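Simulation night at the robotics club

April 2025

We've been in the simulator for most of the spring term because the real arm needs a new wrist motor and the part is on back order. I was not happy about it at first. I joined the club to build things, and dragging sliders around on a laptop is a lot like homework.

The task for the Fusow competition is a pick and place. The arm has to find an object on a table, pick it up and put it in a cup. The judges change the table for every round, so you can't memorize positions. Our adviser, Noboru Uchida, had us split into two groups. Wálter Cuadros and three others took the motion planning. I got the scenes, along with anyone else who had used the software before.

Making scenes

A scene is a table, a few objects, some lights and a camera. We wrote a script that picks textures and positions at random and saves a render from each one. The first version put cups inside the table legs. The second put everything in the same corner, and it took me two evenings to find out I had typed the same seed in twice.

Once that was fixed we let it run over a weekend. It made 1,624 renders. I went through them and threw out 295, mostly ones where an object had fallen off the table before the picture was saved. It was slow work and I would like somebody else to do it next time.

Wood tables have been the hardest for our detector. The grain has a lot of dark streaks in it, and the detector likes to draw a box around them. Black cups are bad too. If there's a black bar nearby, it sometimes picks the bar. I made a batch with both on purpose, with the planks running diagonally so the lines don't match up with the edges of the picture.

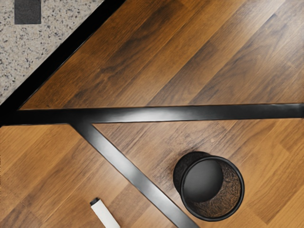

What's next

Wálter wants to train on the new batch for 700 steps and compare it with what we have now. If the cup scores go up, I'll make more tables with mixed surfaces. If they don't, we'll go back to plain tables and look at the lighting.

The competition is in July. We have 13 meetings left before then, and two of those are in finals week, so attendance will be bad. Uchida has asked everyone to push their code before they leave each night. Please do that. Last week I had to text two people to get the config file.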